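The Tea Room at Kidasstead: Cleaning Day

August 4, 2020
By Raimo Kallio
Reading time: 3 minutes

Twice a year we give the tea room at Kidasstead a proper clean, once in February and once in summer. The February cleaning is quick, for the days are short and I want to go home. The summer one takes the whole day.

I have looked after this room for 19 years. My English is learned mostly from guests and from instruction leaflets, so please forgive me if some words are old-fashioned.

The chairs

The armchairs are the biggest job. Each one has curved arms and a rounded back, and dust likes every curve. I begin with the front rail, then the arms, then the back, and I leave the legs for last. A soft grey cloth is enough. I use lukewarm water with a very small drop of soap, and I wring the cloth hard before it touches the wood.

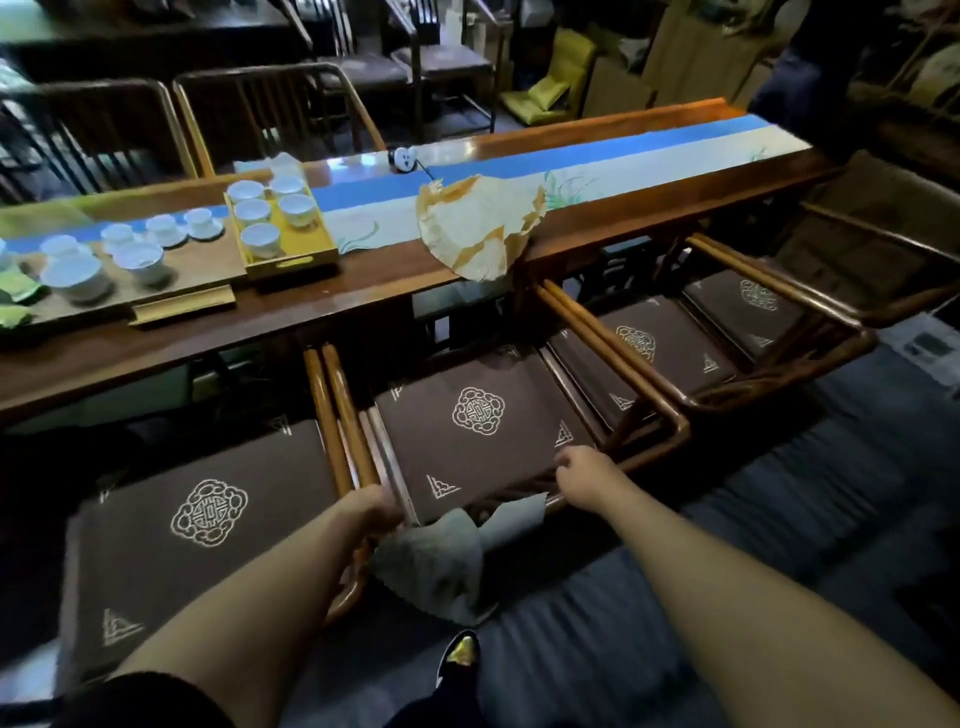

After the chairs I let everything stand for a while with the windows open. The cushions I brush in one direction only, following the embroidery, so that the threads of the medallions do not lift. One time I brushed across them, and Mrs Rautiainen, who taught me this work, did not speak to me until the evening.

The table has a glossy surface, and it shows each finger. I have tried many polishes on it. The one from Grilex smelled of oranges and left stripes. Now I use only a dry cloth, and a second dry cloth, and patience.

The cups stay on the table for as long as I can manage it. It is safer to work beside the porcelain than to carry it up and down the corridor. When I come to the tray, I lift the cups one by one, wipe under each and set it back on its saucer. We had 34 cups when I started. I will not write here how many we have now.

The runners are painted with plants and grasses, and I do not wash them at home. They go to Vunent, the cleaner's by the station, who keep them for one week and return them rolled, never folded. If you have a painted runner, please ask for the same. A sharp fold goes through the paint after a few years and it cannot be repaired.

The cloths

Folding is the part I enjoy most, and I do it sitting down if my back is tired. The purple cloths have a wavy cut edge, so it is no use trying to match them exactly. I take the two upper corners, bring the edge over and smooth it with the side of the hand. The maroon and the mustard-yellow ones go together in the shallow gold-coloured tray. The laptop stays open on the table with my list of what is where, and I write in it between one cloth and the next.

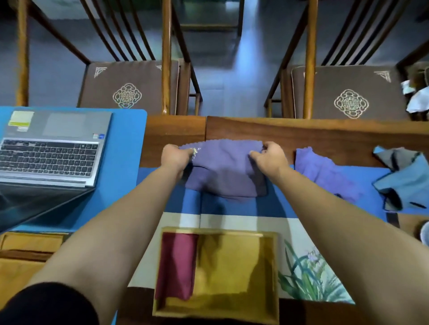 Visiting the room

The tea room is open again from Thursday, in the afternoons. Please wipe your shoes well at the door, and please do not drag the chairs. They are heavier than they look, but two hands are enough to lift one. Larger groups should write to me first, so that I can put out more cups and boil the water in time.

Contact: Raimo Kallio, Kidasstead tea room | © 2020 Kidasstead | Back to top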